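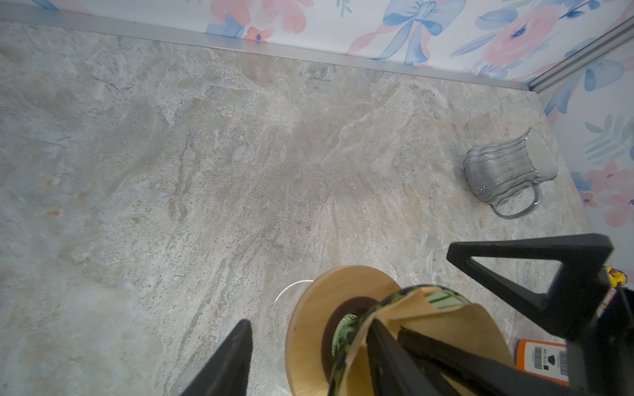 About Us

Posted in October by the owner at Gulton Street Sewing School

Hi, and welcome! I started this little sewing school in Ullerel because I couldn't find anywhere that would teach a grown woman to put in a zipper without making her feel silly. So I learned from library books (and a lot of ripped seams), and then I started teaching my neighbors, and well – that got out of hand in the nicest way.

These days I run beginner classes, a mending night and a quilting group that mostly meets to eat cake. Classes are capped at 10 people so I can get to everybody. Your first project is a tote bag, your second is pajama pants, and after that you pick! The full beginner course runs 4 weeks and costs $77, thread included. Fabric is up to you, and I'm happy to come along to Ngubane Fabrics and talk you out of the slippery stuff.

I also take hems and simple repairs. No wedding dresses, please – I did one once and didn't sleep for a month.

Kids are welcome from age ten if they come with an adult. Machines are here, or bring your own, even the one that's been in the closet since your grandma had it.

Recent posts
Which needle for denim?
Mending night is back
My Nanholm quilt show haul

Contact: 3287 Gulton Street, Ullerel | © Gulton Street Sewing School | Back to top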